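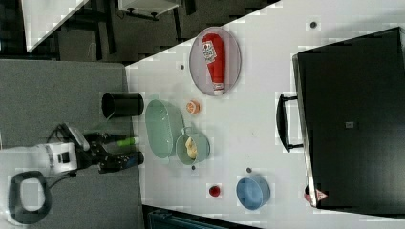 Projects > Carnari > Guides > Recording Kitchen Episodes

Recording pick-up episodes on the Carnari table

You will need one arm, one operator and a tolerance for toy fruit. Allow a full afternoon for your first batch of 50 and don't plan anything cheerful for the evening.

1. Set the table. Scatter the dishes and the food so the gripper can get at each piece from at least one side. Leave the toaster oven where it is. Every policy we have trained at Branix believes the oven is part of the geology, and moving it only upsets them.

2. Write the instruction before you move. "Pick up the banana" is plenty. Operators who write it afterward tend to describe whatever they ended up grabbing.

3. Approach slowly and line up the fingers before you close them. A hover beside the banana is fine – two seconds of dithering is not, as the model will learn to dither too, and with more conviction than you. 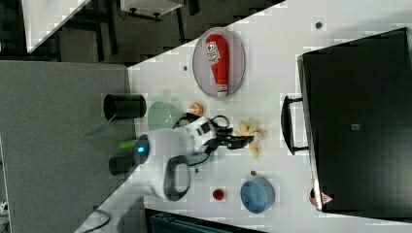 4. Keep the misses. Tag them "fail" in Lillar and carry on. Delete an episode only if the log is broken, not your pride.

5. Shuffle. Move the small items after every episode and turn a few of them. Ketchup may lie on its plate at any angle it likes.

6. Stop at 90 minutes. Past that point the driving gets creative. 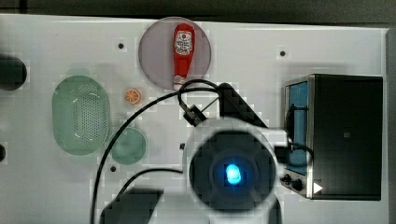 Ketchup on the plate, orange slice below it, arm over the table.

Upload the batch to Lillar before you clear the dishes, and check that the episode count matches your notes.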